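# 파지 데이터, 개수보다 배치를 기록해야 한다

Plotside의 파지 학습용 예시는 현재 656건이다. 내부 보고서는 이 숫자를 첫 줄에 적는다. 필자는 이 관행에 반대한다. 656건 가운데 물체 배치를 새로 잡고 얻은 것은 52건뿐이고, 나머지는 같은 배치에서 시작 자세만 조금 바꾼 반복이다. 정책이 배우는 것은 물체의 형상보다 특정 배치의 좌표에 가깝다.

투명한 병과 광택 있는 물체는 문제를 더 키운다. 반사는 조명과 각도에 따라 달라지는데, 배치를 고정하면 그 변화가 데이터에 거의 들어오지 않는다.

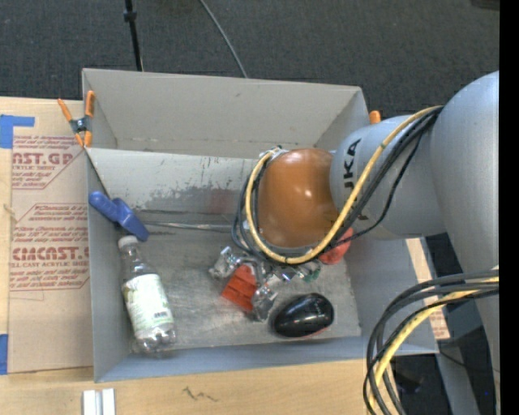
Stela Pascu는 반복 시연이 잡음을 줄인다고 주장한다. 제어 오차만 본다면 맞는 말이다. 그러나 6월 평가에서 새 배치 20개를 시험했을 때 실패는 대부분 접근 방향을 고르는 단계에서 나왔다. 반복을 늘려도 이 단계의 분포는 넓어지지 않는다.

수집 단위를 시연에서 배치로 바꿔야 한다. 배치당 시연 수에 상한을 두고, 물체가 상자 벽에 기대거나 서로 겹친 경우는 별도 항목으로 기록한다. 실패한 시도도 지우지 말고 원인 코드를 붙여 보관한다. 하루 수집량은 줄어들 것이다. 다음 보고서의 첫 줄에는 배치 수를 적기 바란다.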